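Kisley Parcel Notes

A small dataset of packing notes and damage reports from sellers of used household goods

Version 4
Last changed: Tuesday, November 12, 2019
Maintainer: Tracey Catterall

What is this

Kisley Parcel Notes is a collection of 900 short written records about parcels with breakable contents. Each record has two parts. The first part was written by the seller on the day of packing. The second part was written by the buyer after opening the parcel. I wanted to have both sides together, because the public lists I found had only complaints, and a complaint alone does not tell how the thing was packed.

The texts come from members of Darkidley, a selling group for used kitchen goods, lamps and small ornaments. Members agreed in writing that their notes can be shared without names.

Files

notes.csv has one line for each parcel
terms.txt explains the words used for packing materials
CHANGES.txt lists what is different from the older versions

The file is in UTF-8, with commas between fields and double quotes around all free text. Please do not open it in a spreadsheet and save it again. The parcel numbers begin with zeros and the zeros will be lost.

Fields

parcel_id: number with leading zeros
item_type: one word, for example teapot, vase, lamp
wrap: main wrapping material, from the list in terms.txt
fill: what was put in the empty space, or "none"
box: new, used, or double
seller_note: free text
buyer_note: free text, may be empty
result: whole, chipped, broken, or unknown

About the word "wrap"

Sellers use many names for the same material. In the field wrap I changed all of them to one name, but in seller_note I left the words of the seller. If a seller used two materials, the field has the one which touches the item. Paper tape and string are not counted as wrapping.

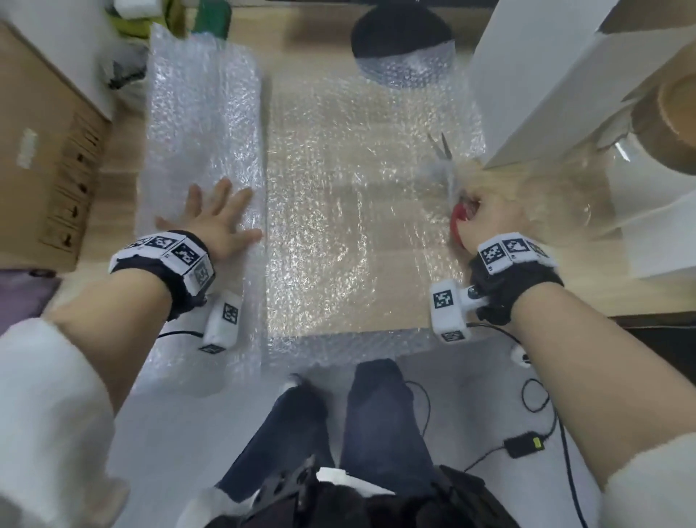
Cutting bubble wrap with scissors. In the data: wrap = bubble.

How the result was decided

I read every buyer note and gave the result by hand. Issahaku, who also sells in the group, read them a second time without seeing my answers. Where we disagreed, we talked about it and kept the worse result. A lid that arrived cracked counts as broken also when the pot under it is fine. For 148 parcels the buyer did not write anything and the result is unknown. Please do not treat these as whole.
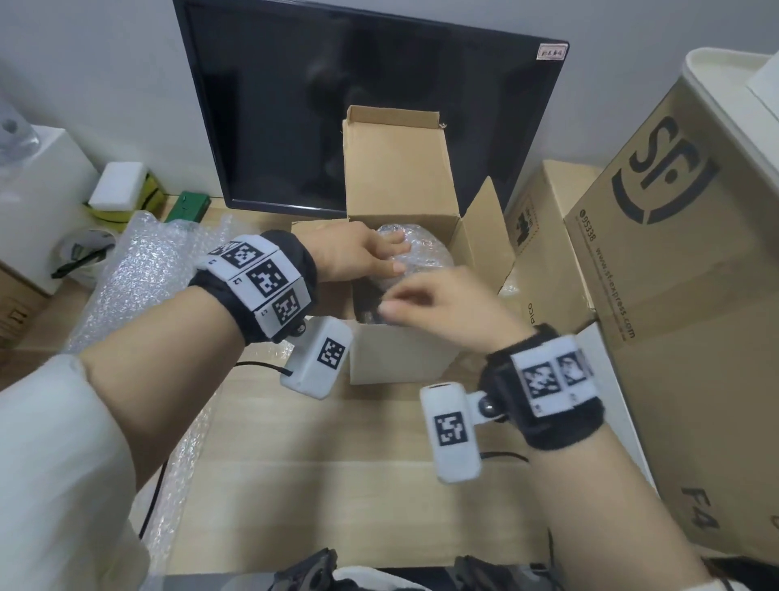

Wrapped item in an open cardboard box.

Known problems

Two sellers sent many more notes than the others, and both of them like to use double boxes. A model or a table made from this data can learn the habit of these sellers and nothing about the boxes.

The weight of the parcel is missing. In July I tried to add it from the postal receipts, but most receipts were thrown away already.

Some buyer notes are translated. The translation was made by me and it is simple.

Use

You may use the data for teaching, research, or for your own shop. The Drondance search tool can read notes.csv directly if you set the separator to comma. Please do not try to find out who wrote a note.

If you find a mistake, send me the parcel_id and the name of the field. I correct the file before the next version and write it in CHANGES.txt.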